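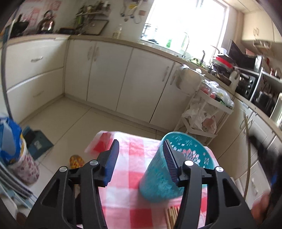
4. Clearing and Resetting the Small Table

The Plovard side table is small. It will collect things anyway.

4.1 Take everything off the checkered cloth, including whatever you put there "for a minute" in July.

4.2 Gather loose wooden sticks into one bundle and stand them in a cylindrical container. The floral one will do. Flowers do not affect capacity.

4.3 Fold down any bag left on top of a canister, or throw it out. A bag is not a lid - we have had letters about this.

4.4 Stack flat trays on one side only, no more than 6 high.

4.5 Shake the cloth outdoors, then lay it back with an even drop of 7 inches all around. Checks make a crooked cloth very easy to spot, and your guests will spot it.

CAUTION: Keep slippers clear of the table legs. The Plovard weighs little and tips when kicked, usually toward the tea.

NOTE: Do not set a hot kettle on the cloth. Use the countertop, or the Lurnby trivet (sold separately, like most things).

Wait 30 minutes after wiping the tabletop before you go on to section 5.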